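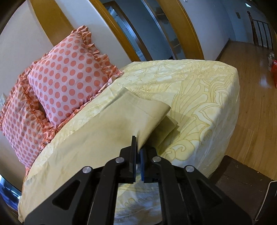

Cómo doblar las fundas de almohada para que el armario no se vuelva un caos

Cada vez que cambio la ropa de cama me acuerdo de mi tía Elvia Trujillo, que guardaba las fundas planchadas y apiladas con una paciencia que yo, lo confieso, no he heredado. Pero algo se me quedó de tanto verla, y con los años he ido encontrando una manera de doblar que me sirve para casi todo lo que entra en el armario del pasillo – fundas, sábanas bajeras, hasta las colchas gruesas, que son las más rebeldes de la familia.

Lo primero, usad la cama como mesa. Ya sé que muchas dobláis de pie, con la funda sujeta bajo la barbilla, pero sobre una colcha bien estirada se trabaja muchísimo mejor y la espalda lo agradece. Si la colcha tiene dibujo grande, de esos de hojas y volutas, podéis incluso fijaros en el estampado para alinear los bordes. Con una funda lisa, en beige o en cualquier tono tranquilo, el contraste ayuda a ver enseguida si una esquina se ha quedado corta.

Extended la funda con la abertura hacia vosotras y meted las manos hasta las esquinas del fondo, para sacarlas bien. Después alisadla con la palma, desde el centro hacia fuera. Dobladla a lo largo por la mitad, haciendo coincidir el dobladillo con el dobladillo, y luego en tres a lo ancho. Os quedará un rectángulo por capas bastante firme. El dobladillo cosido me gusta dejarlo a la vista en el canto de arriba, así distingo las fundas de las servilletas grandes (¡que más de una vez he puesto la mesa con lo que no era!).

Para las fundas con volante el asunto cambia un poquito. El volante no se plancha aplastado, se estira con los dedos todavía algo húmedo y se dobla hacia dentro, sobre la propia funda. Así no coge esa arruga fea que luego no hay quien quite.

Mi vecina Dulce Valdovinos guarda cada juego completo dentro de una de sus fundas, y es un truco que os recomiendo de corazón si tenéis varias camas. Se doblan la bajera y la encimera, se meten en la funda con la otra al lado, y se cierra el paquete remetiendo la abertura. Yo lo hago con los juegos de invierno, que bajo del altillo en septiembre. Los de diario los dejo en pilas de 10 piezas como mucho, porque más altas se vencen.

Y en cuanto a la colcha, si es de tela clara y con un poco de brillo, conviene doblarla del revés y cambiarle los pliegues de vez en cuando, para que no se marque siempre por el mismo sitio. Entre pliegue y pliegue podéis poner una saquita de lavanda, aunque a mí me gusta más un trozo de jabón de los de toda la vida, envuelto en un pañuelo viejo. Dura meses y perfuma el cajón entero.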